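The morning meeting at Drelten starts at 6:40, standing up, next to the tool crib. It lasts as long as it takes to go through the list of machines that are down, machines that are about to be taken down, and people who are out. Then everyone goes to work, including the owner.

Alaric Kasprzak started the company with one van and a contract to look after the conveyors at a bottling plant in Udmont. He had spent the years before that as a maintenance planner for a paper mill, where he wrote work orders for people he rarely met. "I would send a job out and it would come back signed," he says. "I had no idea if it was done well or if the guy had been given the wrong bearing and made do."

Drelten now employs 30 people and does contract maintenance, shutdown work and small installation projects for factories within a half day's drive. Its longest-running customer is Kolen, a maker of molded packaging, which has used the company for every annual shutdown since its own crew was cut back. The work is not glamorous. Most of it is gearboxes, guards, pumps, chain, and the wiring that goes with them.

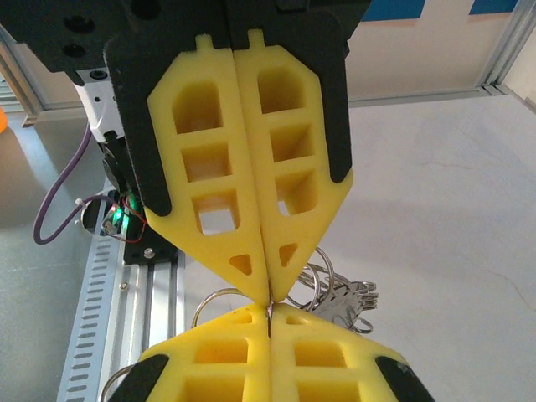
What customers mention first is that the person who quoted the job turns up to do it. Kasprzak has three project leads and each of them prices their own work, orders their own parts and stays on site until the line is running again. There is no separate sales department. The leads grumble about the paperwork, and one of them still does his estimates in pencil before typing them in at night, but none has asked to hand the quoting over to somebody else.

It does limit how much the company can take on. Two years ago Drelten turned down a large food plant that wanted crews at several sites at once. Kasprzak says he thought about it for a week. He would have needed to hire leads he did not know and send them out alone, and he had seen at the mill how that went.

Training takes up more of the budget than a firm of this size would normally allow. Every new technician is paired with a senior one for the first 2000 hours, which comes to about a year. During that time the two are billed to the customer as one and a half people, so Drelten absorbs the rest. Kolen's plant manager objected to the arrangement at first, on the grounds that he was paying for somebody to stand and watch. He stopped objecting after the January shutdown, when a second-year technician found a cracked coupling hub that was not on the job list.

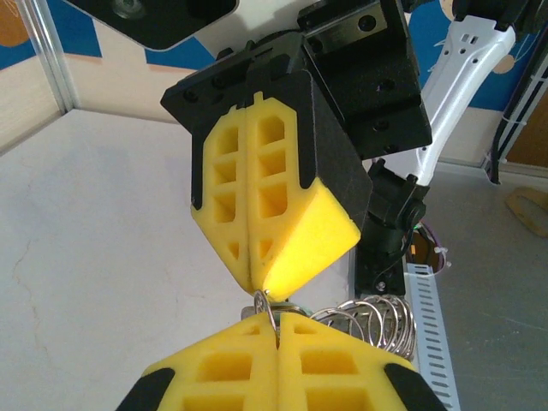
Job records are the other thing Kasprzak is particular about. Each job gets a number and a folder, and the folder has to hold enough for a stranger to pick up the work halfway through. Photographs are part of that, and he wants them close in. A bracket should be shot near enough to show its screws and the small metal label, with the bolt holes of the plate beside it in view, so that whoever orders the replacement can see how the thing is fastened. A picture of a whole machine from across the floor gets sent back. The habit came out of job 1421, a pump rebuild that stalled when the lead went into the hospital and the replacement had only a parts list to go on. It finished four days late. Drelten paid the penalty, and the rules for folders were written the same month.

The shop itself is a former seed warehouse on Fitzsimmons Road, with a loading dock that is too high for the vans and a ramp the crew welded to get around that. The crane is secondhand. The office has four desks, and Kasprzak's is the one nearest the door to the floor, which he keeps open except in the coldest weeks.

He is in the field two or three days out of five. He would like it to be less, he says, then spends several minutes on a chain drive he aligned the previous afternoon. His plan is to let the three leads buy into the company over the next few years, starting with small shares paid out of bonuses. The lawyer has a draft. Two of the leads have read it, and the third has it in his van.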